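Drucken | Per E-Mail senden | 0 Kommentare

Protokoll der Verkaufsbesprechung, Autohaus Lombardi, 4. Oktober 2018

Leitung: Ermanno Pace

TOP 1: Vom Cotar stehen noch 3 Vorführwagen auf dem Hof. Winterräder gibt es bis Monatsende für 975 Euro dazu.
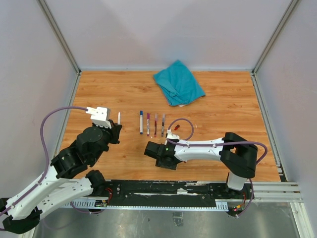 TOP 2: Die Preisschilder für den Inham werden neu geschrieben. Marker mit dunkelblauer Kappe für Neuwagen, Magenta für Vorführwagen. Die Filiale Ferkville zieht nach.

Geteilt: 2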